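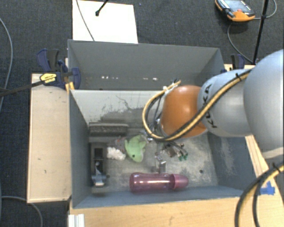
Photo: Kastora press office

1/ I work in marketing for small companies, and this week I want to write about slogans. More exactly, about changing a slogan when the old one is still working. English is my third language, so please be patient with my sentences.

2/ The case is Nyarko, a maker of breakfast teas. For 14 years they used one line on every box: "First the water, then the world." It is a bit strange, but people in Faladstead can say it without thinking. I heard a bus driver say it when he opened his thermos.

3/ Last October the company decided that the line sounds old. The new one was "Tea for what's next." I was in the small team that tested it, so part of the blame is mine.

4/ We tested it in the way most agencies test. We showed both lines on a white page and asked which one feels modern, which one feels fresh, which one you like more. The new line won on all of these.

5/ I think now that the questions were wrong. When you ask a person which line is modern, the newer line has an advantage before the person reads it. We should have asked: whose line is this?

6/ So in spring we asked exactly this. We had 2,296 answers from an online survey, with no logo and no color on the page. For the old line, over half wrote Nyarko in the empty box. For the new line the most common answer was a bank.

7/ A bank! I read many of these answers by myself one Saturday. People wrote banks, phone companies, a university. One person wrote "my dentist."

8/ Some colleagues told me the comparison is not fair. The old line had 14 years and the new one had only 8 months. They are right, and I wrote this in the report. But a tea company pays for those years, and when it changes the line it has to start paying again from the beginning.

9/ Also, the old line has water in it. The new line has the word tea, but if you take this word out, you can put in shoes, insurance or a gym. I now do this with every slogan that comes to my desk. I take out the product word and read the rest aloud.

10/ What did the client do? They kept the new line for the website and put the old one back on the boxes. I advised against having 2 lines at the same time. They listened politely and did it anyway.

11/ A reader asked me about Cletska, the soap brand, which dropped its slogan completely and uses only the name. I did not work on that one. I only see the posters at the tram stop, and for me they are calm and easy to remember, but I can't say if they sell any soap.

12/ If you are in a meeting about a new slogan, maybe ask how many of your customers can finish the old one when you say the first half. You can do it by phone in one afternoon. With Nyarko I would say "First the water," and then wait.

13/ Several of you want the full list of survey questions. I have to ask the client first. If they agree, I will post the questions under this thread, but without the answers.

14/ One correction to post 4: there was also a question about trust, and there the two lines came out equal. I forgot it when I was writing. Sorry.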